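The Grip That Reported Success

Stanthorpe strips retired office computers with two robot arms bolted to one grooved aluminum table. In February the cell began logging finished steps that had not been finished. Over 1368 recorded grasps, 52 were marked as good when the fingers had closed on the wrong thing or on nothing.

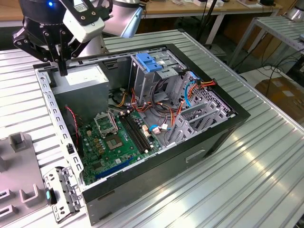
The two-finger gripper above the power supply corner of an open tower.

The fault was traced by Hajnalka Farkas, a controls engineer at Stustard. The program judged a grasp by finger position alone. If the fingers stopped before full closure, the step passed. A cable caught beside a latch stops the fingers just as well as the latch does, and the arm then pulls on the cable. 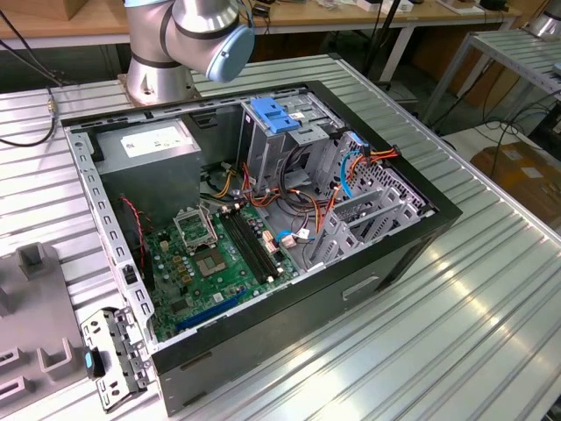 Is a misplaced pull dangerous to people?
At this cell the risk is small, as the arms stop when the guard gate opens. The damage is to connectors and to the gripper's linkage.

Farkas went through 391 of the logs by hand. Most bad grasps came after the case had shifted on the table during an earlier pull. The shift was a few millimeters, too little to trip the position check. The plastic part fixture is pinned down and did not move, so drops into it stayed accurate and hid the error for longer.

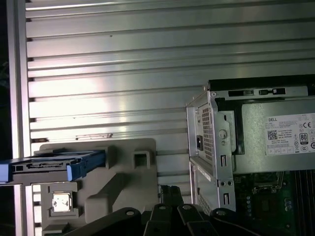 Wrist view: fixture with blue and black drive caddy at left, Dell chassis and power supply at right.

Dayana Ticona, who runs the cell, changed two things. The wrist camera now takes a fresh fix on the case before every grasp, and motor current is compared with a stored curve for each part. Cables give a slow rise. Latches give a sharp one. The curves were recorded on a Van Wijk test bench and loaded through Starnomura, the plant's job software. 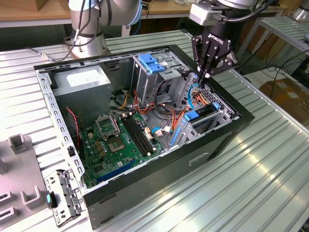 What is still open

In 702 grasps logged after the change, false passes fell to two, both on thin fan wires. Their current curve is too close to that of an empty grip. Until a better test is found, the program stops at that step and waits for an operator.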